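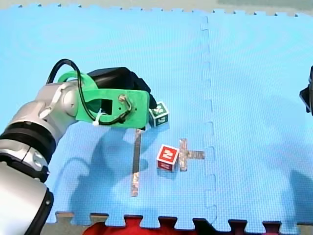
Search this site
Enter keywords

Home | Workshop Notes | Machining | Members | Contact

Change to Cylinder Head Torque Procedure

Effective Monday, June 15, 2020, the Dafis Engine Rebuilders Association has revised its recommended procedure for checking torque on cast-iron cylinder heads. The revision replaces the sheet issued to members in February.

Under the earlier procedure, a single pass with a click-type wrench was accepted as the final reading. A review led by Heriberto Tello of the Gonard shop compared records from 67 rebuilds and found that bolts tightened with unlubricated threads were often well short of the intended clamping load, even though the wrench had clicked at the correct setting. Friction under the bolt head accounted for most of the difference.

Members are asked to clean all threads with a chaser, oil the threads and the underside of each bolt head, and tighten in three even stages from the center outward. Bolts that pass into the water jacket must be sealed instead of oiled. 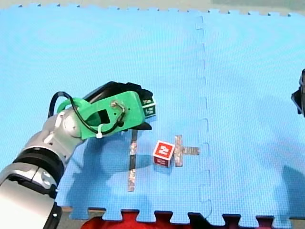 Green tool housing on a jointed arm, over a blue foam mat.

Torque wrenches should be returned to their lowest setting after use and checked for calibration every 600 cycles. Liudmyla Lysenko will accept wrenches for checking at the Vorimden office during regular hours. Each wrench must be tagged with the member's name and shop number.

Questions about the revised sheet should be directed in writing to Keith Rewi, Technical Standards.

Recent items
Measuring Valve Guide Wear
Deck Flatness: Revised Limits
Storing Crankshafts Between Jobs
Parts Washer Schedule at Vorimden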